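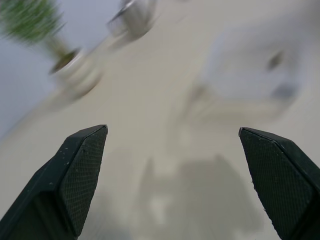 How do you teach a robot to tidy a table? You take hold of it, or of a controller that does the holding for you, and you do the tidying yourself until it has seen enough.

Saturday, March 2, 2024
By Anderson Falcão

Vinine, the Brondar automation firm, has spent the summer paying people to move household objects from one spot to another by remote control. The tally stands at 1,081 demonstrations, of which 899 were judged fit to learn from. The remainder were set aside for reasons the company lists as "hesitation," "overreach" and "operator lunch."

Each run is steered from a desk across the room, with a view from the arm's wrist to go by. Two fingers with cross-hatched pads do the work. Swing the arm quickly and the pot plant becomes a green smear, a colour effect the operators are asked to avoid when they can.

New starters get 146 minutes of training on the system, known as Wivach, and most of that goes on learning to slow down. Good drivers and keen gamers are reportedly the worst at it. A retired piano tuner holds the record for clean runs and has declined to be interviewed during work hours.

Vinine hopes to let the arm try the job unaided in May. Until then the shifts run for two hours at a time, and the labour, like the tea, is organised by humans. Applications close at the Ma Street office on Friday.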